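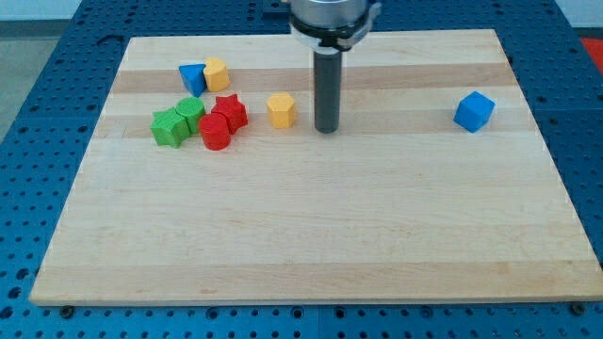 La reunión de la sección de montaje de moscas de Dosau se abrió con la compra de material para la temporada, que venía aplazada desde febrero. Preside Liudmyla Bondarchuk y toma acta Matvii Bondarchuk. Asisten 20 socios. El primer asunto es la oferta de Tustilis: tornos, bobinas y bases de trabajo "profesionales". Varios asistentes preguntan qué tiene de profesional una base de madera. Una tabla clara de listones encolados como la de la foto, apoyada plana sobre la mesa, con la veta de lado a lado, le parece suficiente a la mayoría para sujetar el torno con una mordaza. Tustilis cobra aparte por el barniz y no aclara si resiste el cemento de cabezas. Se pide respuesta por escrito antes de hablar de precio.

2. Tornos. El presupuesto recibido suma 222 euros por dos unidades, sin portes. El folleto promete que sujetan cualquier anzuelo sin marcarlo. Matvii Bondarchuk recuerda que lo mismo decía el folleto de los anteriores, y que con anzuelos pequeños la mordaza resbalaba. La presidenta propone pedir un torno en préstamo y probarlo en el taller antes de comprar. Se aprueba con seis votos en contra, de quienes preferían no comprar ninguno.

3. Plumas e hilos. Hrytsenko ofrece cuellos de gallo a cambio de un pedido anual cerrado. No manda muestras, solo fotografías muy retocadas. No se acepta. Quien quiera comprar por su cuenta puede hacerlo, sin usar el nombre de la sección. El hilo se seguirá comprando donde siempre, hasta acabar el saldo a favor.

4. Salida a Uster. Se discute si merece la pena repetir el tramo del año pasado. El informe de la salida habla de "buena actividad", pero no recoge capturas ni dice qué moscas se usaron - así no hay modo de saber si las ninfas nuevas sirvieron de algo. Se acuerda que cada pescador anote modelo, tamaño de anzuelo y hora. Falta confirmar los permisos.

5. Ruegos y preguntas. Se pregunta por las pinzas que faltan del cajón del taller. No hay respuesta. Se pide también que los botes de barniz se guarden cerrados.

Sin más asuntos, se levanta la sesión. Queda pendiente la carta a Tustilis, a cargo de la presidenta.

14 mar 2026 - Por Matvii Bondarchuk
Última actualización: 20:06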